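We use cookies to keep this site working and to count visits. By continuing to browse you accept this. Accept | Settings

Blocks, Bins and Benches: A Gallery

Posted 2022-06-12 by Toàn Đoàn

This page collects entries on the blocks we use for sorting and stacking, and on the bins, shelves and benches they live in. I started keeping notes on the blocks when we moved them out of the old cabinet at Semeniuk and into the long room at Onlow. There are 424 in the full set now. They come in several sizes and a handful of colors, and they get used hard.

Most of the entries have a line or two. A few have more, where I had more to say. Where an entry has no picture, the picture is still on the old site and will be moved over when I get to it.

The long shelf

The shelf runs the length of the north wall. It was put up in August, before the blocks arrived, and it was built for paint cans, so it is deeper than we need. Boxes go two deep. The back row is the one people forget.

Labels

Each box has a paper label on the short side with the color, the size and the date it was last checked. The first labels were handwritten and faded. The new ones are printed, and so far they have stayed readable.

Green, small

The small greens are the oldest blocks we have. They came with the Semeniuk cabinet. The paint is worn at the corners on nearly all of them, and a few have been repainted in a shade that does not quite match. I keep the repainted ones in the same box. They are the same size and that is what matters most of the time.

Green, long

Long greens came later, from Holtano, in one order. They are darker than the small ones. Under weak light they can pass for black, which caused some trouble when we sorted in the evening. We sort in the morning now.

Red, long

The reds are closer to brick than to a true red. People who are asked to fetch the red ones sometimes come back with nothing and say there were only brown ones. The label now says "red-brown." These are the ones I reach for first when I am setting out a bin, as they show up well against gray.

Yellow

We have one box of yellows and do not use it much. The finish is slippery and they slide off each other when stacked more than a few high. Someone sanded 10 of them as a test. The sanded ones stack better and look worse.

Odd sizes

Every set ends up with a box like this. It holds the blocks that were cut short, the ones with a split end, and a few that belong to some other set entirely. I go through it twice a year and throw out what can't be used.

The wood bins

We had wood bins first. They were made from shelf offcuts and they were fine for storage, but the floors warped. A block set down flat would rock. The last two are under the bench and hold packing paper.

The plastic bins

Light, cheap and easy to wash. The trouble is the floor, which has ribs molded into it, and a block tends to settle along a rib and line up with the others. If you want a loose spread, you have to keep moving things by hand. We still use these for carrying.

The metal bins

Metal bins replaced both of the others for bench work. The floor is flat, so a block stays at whatever angle it was left in. The gray is plain enough that every color we own can be told from it. They are heavy when full, and the edges want a strip of tape if you are going to carry one any distance. I don't carry them. They stay where they are and the blocks come to them.

Setting out a mixed bin

I use two colors at a time. Three is possible, but it takes longer to put away and I have not found that it adds anything. Tip the blocks in low, close to the floor of the bin, so they don't bounce. Then leave them alone. It is tempting to straighten them, and a straightened bin is no use for practice because every block faces the same way.

A few will land near the sides. Leave those too. Blocks close to a wall are harder to get hold of, and that is part of the work.

Greens and reds together

Dark green and red-brown is the pairing I use most. The two are easy to tell apart at a glance, and the shapes are close enough that color is the only thing to sort by. A small number of blocks is plenty. With too many in the bin they lie on top of each other and it becomes a different job.
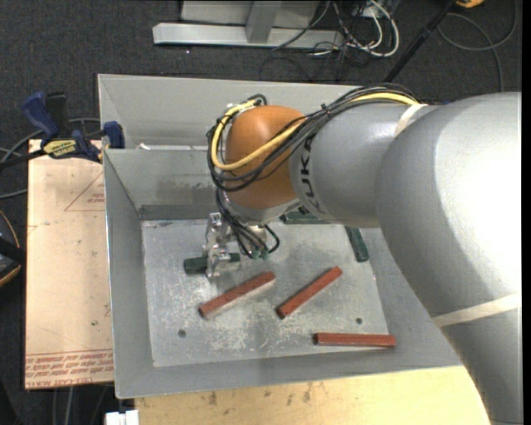
Greens come out first and reds second. There is no strong reason for that order, but it has been written on the board since the beginning and keeping to it makes one day's sheet easy to compare with another's. A block held near its middle is easier to set down flat than one held by the end. With the long ones the difference is large, and I put a note about it on the sheet for anyone new to the bench.

Putting away

Greens go back in the green box, reds in the red. Anything with a fresh chip goes in the tray by the door and gets looked at later. Count the boxes at the end of the day, and don't bother with the single blocks. A full count is done when the labels are changed.

The bench

The bench was bought secondhand from Jonulow for 900, which was more than I wanted to pay. It has not moved or wobbled since it was bolted down. The top has been refinished once. There is a burn mark near one corner that was there when we got it.

The sweepings

Chips and paint flakes collect in the bottom of every bin. A dry brush gets most of it. A damp cloth gets the rest, but the bin has to be dried right after or the dust turns to paste in the corners.

Still to add

The scale, the drying rack, and the new box of half-length greens from Holtano, if they turn up. I also want to redo the entry on the odd sizes once I have been through the box again. If you have used the blocks and have a correction to any of the sizes or colors given on this page, leave a note on the board in the long room and I will change it.

Recent galleries

Shelving the Long Room at Onlow
Paint Samples, Greens and Grays
The Semeniuk Cabinet, Emptied
Box Labels, Old and New
Sanding Tests on the Yellow Blocks
Bench Tops Before and After Refinishing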